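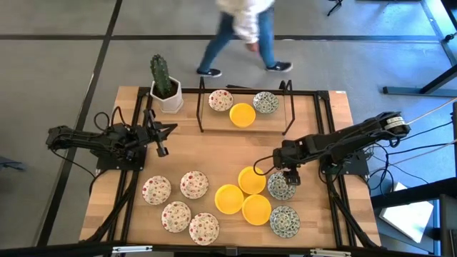
Floral plates, yellow bowls and blue-patterned plates, all on one table.

I Gave Up On Matching Dishes And My Kitchen Is Happier

Apr 28, 2025

So I finally did it. I packed up the big white dinnerware set, the one I registered for when I was young and thought I was going to be the kind of person who hosts sit-down dinners with a fish course, and I drove it over to the donation door at the church in Orley. Then I sat in the car for a minute feeling like I'd left a dog there. And then I got a donut and felt completely fine!

A few of you asked about this when I mentioned it in passing back in January, in that post about cleaning out the pantry, and I said I'd write up how it went. It took me a while because I kept changing my mind. I'd put the white plates in a box, then need a plate, then take one out, and by the end of the week the box would be empty again. If you've ever tried to declutter a kitchen you are still cooking in, you know exactly how that goes.

What was wrong with the white ones? Nothing, really. They were heavy, for a start. The dinner plates were so wide they didn't fit my upper cabinets with the door closed, so for years in this apartment I just had one cabinet door that stood open a little, and I've hit my head on it more times than I want to admit. They also showed every single fork mark, those gray scratchy lines that look like someone has been doing math on your plate. I scrubbed them with baking soda paste, I scrubbed them with the stuff in the can that you use on stovetops, and it helped for a month or so and then they came right back.

But mostly I was bored of them. I'd look at my lunch and it looked like lunch in a waiting room.

My grandmother's kitchen was the opposite. She had dishes from everywhere. Some came out of oatmeal boxes (apparently that used to be a thing, you bought oatmeal and got a saucer), some were wedding presents, some were from a gas station giveaway, and one brown casserole dish had another family's last name on masking tape on the bottom, and it had been at her house since before I was born. When we set the table there was always a fight over who got the plate with the rooster. I don't remember one meal where everyone had the same plate and I don't remember anyone caring, apart from the rooster thing, which we cared about a lot.

So that was the idea. No set. Just dishes I like, bought one or two at a time.

I started at the Avholm flea market, which runs in the old bus depot, and if you live anywhere near here you should go early and bring small bills. The parking is terrible. There's a long row of tables at the back where people dump the contents of somebody's garage, and that is where the good dishes are, usually underneath a waffle iron. The front tables are the fancy dealers and they know what they have. I asked about a little gravy boat up front and it was 60 dollars, and I put it down very, very slowly.

At the back, though, I got a stack of little dessert plates for 89 cents each. I almost felt bad. One has a chip on the underside of the rim that you can feel but not see, and it's become my toast plate.

I did make some mistakes and I'd like to save you from them.

First mistake, I bought things because they were cheap and pretty without thinking about what I eat. I eat a lot of soup. I eat a lot of noodles. I eat cereal at hours I won't be sharing. What I need is bowls, and for the first couple of months I came home with nothing but plates. I had plates for every occasion and I was eating ramen out of a measuring cup. Now I keep a list in my phone of what I'm really short on, and if I'm not short on it I have to walk one full loop of the market before I'm allowed to buy it. Half the time I forget about it by the end of the loop.

Second mistake, stacking. Nobody warned me that plates from different makers don't stack! They look like the same size and then one has a taller foot or a steeper rim and the whole pile sits there wobbling like a drunk wedding cake. I lost a really nice green one this way. What I do now is bring a plate from home, wrapped in a dish towel in my tote bag, and I set it on top of whatever I'm thinking of buying. Yes, people look at you. One seller thought I was trying to sell her mine.

Third mistake was the dishwasher. I ran everything through on the hot cycle the first weekend because secondhand dishes, you know, you want them clean. And a gold rim came right off. Just gone, like it had never been there. So now anything with metallic trim gets washed by hand, and anything that feels a bit chalky or where you can feel the pattern sitting on top of the glaze gets washed by hand too. I don't love it. I've got two or three of those and I use them for cookies and not much else.

While we're on the boring safety stuff, I'm not an expert, but old glazes can have lead in them, and I'd read up on it before eating off anything really old or anything with a crackly, worn surface. If I'm not sure about a piece it goes under a houseplant or holds my keys. I have a gorgeous orange one that I will never eat from and it lives by the front door full of keys and cough drops and one battery that may or may not work.

OK, back to the fun part. How do you make a pile of random dishes look like you meant it? I've read a lot of advice on this and most of it is from people with much bigger kitchens and a guy who comes to paint them. I can only tell you what worked here.

I let myself have patterned plates, any pattern, as long as the bowls are plain. That was the whole rule. When the bowls calm down a bit the plates can go wild, and you can put a plain bowl on a busy plate and it looks like something from a magazine. I tried it the other way, plain plates and patterned bowls, and I don't know why but it looked like a yard sale. Maybe it's just my table. Try both!

I also stopped buying anything gray. This is purely personal. I had a gray phase with towels and a couch and I'm still recovering.

The one thing I bought new was a set of soup bowls from Durán, that little pottery shop next to the laundromat. It was 73 dollars, and I know, I know, I just spent several paragraphs bragging about 89-cent plates. But I use them every day and they fit my hand and they don't get too hot to carry. I'd been saving up gift money. They had seconds on the bottom shelf too, with tiny glaze drips, and I kind of wish I'd gone for those.

If you're wondering about storage, I took the shelf apart in the problem cabinet and moved it down one notch, which took me an entire evening because the little pegs were painted in. I ended up ordering a bag of 100 shelf pegs from Surkitz because that was the only size they sold the right ones in. I needed four. If anybody wants shelf pegs, please, I am begging you, send me a message. But the door closes now! The first morning I walked over to make coffee and ducked out of habit and there was no door there to duck from.

What about guests? My mother was worried about this one. She thinks people will feel strange if their plate is different from the person next to them. So far what happens is that everyone picks. I put the dishes out in a pile instead of setting the table and people go through them and choose, and it gives them something to do while I'm still finishing the rice. Kids especially. My neighbor's youngest goes for the same flowery one every time and checks that it's still there when she comes in. I guess that's our rooster.

And when one breaks, it's just a plate. I broke one of the white ones years ago and spent forever trying to find the same kind online because the set felt ruined. Last week I dropped a saucer in the sink and said a bad word and swept it up, and that was it.

I should say it hasn't saved me any space. I thought it would, and it hasn't, I've got just as many dishes as before and possibly a few more, and I've been told by a person who lives with me that the market trips need to slow down until at least summer. We'll see. I'm still short on small bowls, the dip and olives kind, and I could use one really big platter that isn't shaped like a turkey.

Next time I want to talk about glasses, which is a whole other mess over here (we drink out of jelly jars and one beer stein). If you have a good flea market near you, or you know how to get old sticker glue off the bottom of a plate without making your kitchen smell like a gas station, leave me a comment. I've tried olive oil, I've tried peanut butter, and the peanut butter did work, but then I had a plate covered in peanut butter.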